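Estwood Rewards: Member Set-Up Guide
Section 5. Entering a Prize Drawing

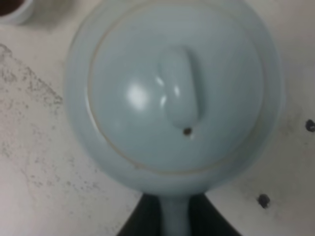

Photo: Chanida Sriwong

Last updated: 6/8/20

Read this section before you enter anything. The word "free" shows up a lot on the Utano entry page, and you should treat it the way you would anywhere else.

1. Sign in and open the Drawings tab. If you don't see it, your profile is incomplete.

2. Choose a drawing and open its rules. They are long. Look for the closing date, the entry limit and the age limit first.

3. Enter your points. The minimum is 60 per entry, and you can use up to 1,000 in one drawing.

Note: More entries do improve your chances. By how much depends on how many other people had the same idea, and the page doesn't show that.

4. Find the box marked "Partner offers." It is checked when the page loads. Uncheck it unless you want mail from Kurnus and Suwannarat - it has no effect on your entry.

5. Press Submit once and wait for the confirmation number. Write it down. The email copy is supposed to arrive within 65 minutes, but don't count on it.

Caution: Points can't be returned after you press Submit, even if the drawing is canceled.

Caution: We will never ask a winner to pay a fee by phone or gift card. Anyone who does is not us, however good the logo looks.

If you win, you have five days to answer the notice. Check your spam folder during that time. Unclaimed prizes go to an alternate winner, and late replies are not accepted.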